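Workshop tips: picking up thin boxes with a hand gripper

Brondville Robotics Club, practice notes

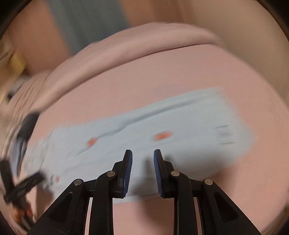

Flat cartons cause more dropped points in our club than anything else on the task list. Start with the jaws open and bring them up to the long edge slowly. Ribbed pads like the blue ones grip card well, but only if both touch. On a soft surface such as the pink fabric, the box sinks when you press, so come in low and squeeze before you lift.

Check the pivot screws every 2 sessions. A quarter turn is plenty — any tighter and the fingers bind.

Wipe the pads with a damp cloth. Chalk dust makes them slip.

Keep practice boxes under 200 grams. Heavier ones go on the Lemard shelf.

Spare pads are in drawer 7. Tell Magdolna Rácz by Friday if you take the last pair.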